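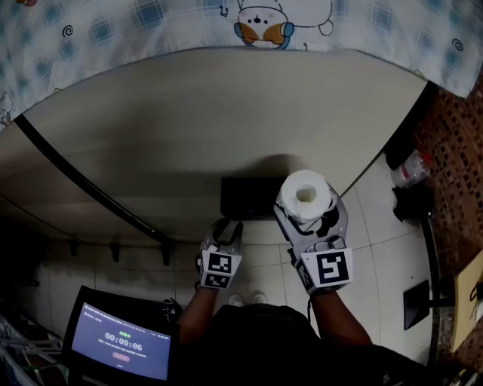
What does a student robotics club do all evening when it has no robot of its own?

It practices with its hands. At Inthorpe the students record themselves doing small chores with a gripper in each fist, and the recordings go to a robot that lives two hours away.

I went along on a rainy night expecting wheels and sparks, and what I got was toilet paper. A roll of it, held upright in a pair of gray jaws, while a timer ran on a screen and the whole room went quiet (I held my breath too, I admit it!). The student with the grippers was doing what the club calls a run. You pick something up, you put it where it's meant to go, you let go cleanly, and then you do it again. And again. The goal for the term is 500 runs, and when I visited they had 242, written in marker on a strip of tape by the door.

Zawadi Nyaga started the club in May of her sophomore year, after a summer course left her wanting more. She's a fast talker and a very patient teacher, a mix I don't run into much. "People come in and want to go quick," she told me. "Then they watch their first run played back and see how much their hands wobble."

So of course she made me try it. The grippers are heavier than they look, and by my fourth go my wrists were complaining. You stop having fingers, more or less. You have two jaws on each side and you have to think about which way they point before you get anywhere near the thing you want. I squashed one roll so badly that Greer Dalgleish, who keeps the run log, wrote "guest" next to it and drew a little sad face.

There are 21 members now, and over 40 people have asked about joining next term. They split into pairs, one handling and one logging, and swap when somebody's arms give out. The paper rolls are a club favorite. They're cheap, they're soft enough to show if you've gripped too hard, and everybody already knows what one should look like afterward.

All this is building toward the Mowat, a regional student contest where each team's robot has to tidy a table it hasn't met before. Inthorpe's entry is called Irkinau, a name the members voted on late one night and refuse to explain to me. Last year they came in near the bottom. Greer thinks the trouble was that all their runs were done by the same two people, both right-handed, both tall.

This year everyone takes a turn, and lefties get first pick of the slots. I've been invited back for run 500, and Zawadi says I can have another go with the rolls if I bring my own.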